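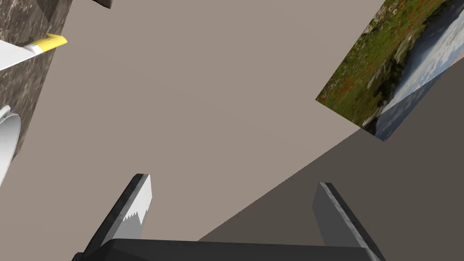 Clubs > Robotics > Arnton simulation project > Thread

1/6
Week three of the Arnton project at our college robotics club. We've moved the work into the simulator until the real arm is free again in February. Today was the wrist view.

14 likes · 2 comments

2/6
The room is tilted because the wrist is. Fingers open, nothing in the grip, mostly bare wall behind. The picture with the green hillside came with the room model and I've left it in.

9 likes

3/6
The task is simple to write down: pick up an object from the counter, move it, let go. We gave the controller 245 practice runs and it finished 152 of them. Most of the rest were bad approach angles.

21 likes · 6 comments

4/6
Normunds Toom wrote the approach code and is now rewriting it. The old version turned the wrist first and moved second – fine in open space, poor near a wall. The new one does both together.

11 likes · 1 comment

5/6
Grip pads next. The model has a toothed edge on the pad and our contact settings treat it as flat. I want to know if that matters for thin things like knife handles before we change anything.

8 likes · 3 comments

6/6
Code is in the club folder under Skovadik, file 945. If you're joining us for the next session, read the notes on joint limits first and bring a laptop charger.

17 likes · 4 shares

Search this thread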